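In Defence of the Half-Empty Laundry Basket

Jun 3, 2022
By Viorica Grecu
Filed under: Home Truths, Opinion

I have been told off, more than once, for putting on a wash before there's a proper load. Two things in the basket, three at a stretch, and off I go. My sister in Kadley calls it a disgrace.

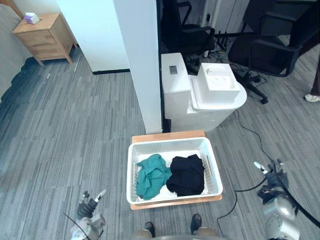
She's a Sunday-best sort of washer, my sister, even though she works from home in trackies. She saves everything up until the basket won't take another sock, then gives over a whole day to it — sorting, hanging, folding, complaining. I grew up with that system and I can't say I miss it. Mum's laundry pile had its own postcode!

My view is that a basket should never get so full you dread looking at it. Mine's plastic, it cost next to nothing, and it lives out on the carpet where I'll trip over it if I ignore it. I did try one of those tall lidded hampers for a while (lovely thing, went with the curtains) and all it did was hide the problem. I found a jumper at the bottom in March that I'd blamed my nephew for pinching.

Now, the water. I know, I know. I got a letter in the local paper after my last column, from a reader in Drereck who reckons people like me are draining the dam one tea towel at a time. Fair enough, and I've taken some of it on board. I do a lot of the small stuff by hand in the tub now, with a dab of soap and whatever's on the radio. Dark colours go in on their own, which they should anyway, and a couple of bits will dry over the back of a chair overnight.

What I won't wear is the idea that there's something virtuous about waiting. I paid 570 dollars for my washing machine and it has a small-load setting, and I intend to get my money's worth out of that button. My neighbour says hers has 26 programs and she's used two of them.

So leave my poor little basket alone. I've got a shirt and a pair of black pants to do before tea, and then I'm ringing my sister to tell her so.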